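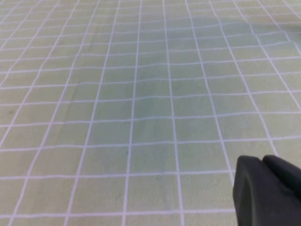
Where we are

Girkside workroom, automation project: progress report for September

Three months in, and I can finally report that the arm is part of the working day! We call it Rover, and it now takes the first lift of the morning and the last one before the lights go out. Your grant paid for the arm, the wrist camera and the retraining hours, and all of it is in use.

Rover works over the green gridded surface, with the camera riding at the wrist beside the black gripper. The operators use the grid lines to talk to each other about placement ("two rows back, one left"), and that habit has spread to the hand benches as well.

What has changed for the staff

Before the project, 16 people shared the sorting and laying-out work, and they all did the same reach-and-place motion for most of a shift. All 16 are still here. Three have trained as cell operators and have moved up a pay step – a promise we made in the application and were very glad to keep. The others rotate through inspection, packing and the repair bench, and rotation now comes every 20 minutes on the heavy lines.

People were wary in the first weeks, and some still are. Two operators asked for a slower approach speed near the shared side, so we set one. The evening crew wanted the stop button moved closer to the door, and that was done too. I'd much rather have these requests than silence.

What is not working yet

The Gesance scheduling software still drops jobs when two orders share a due time. We enter those by hand. Pale thin parts are hard for the camera to pick out, and until that improves they stay with the hand benches.

Next period

Train a second group of operators, starting with the evening crew
Install the Royer parts feeder, now on order
Repeat the staff survey on wrist and shoulder strain
Send you the revised budget once the feeder invoice arrives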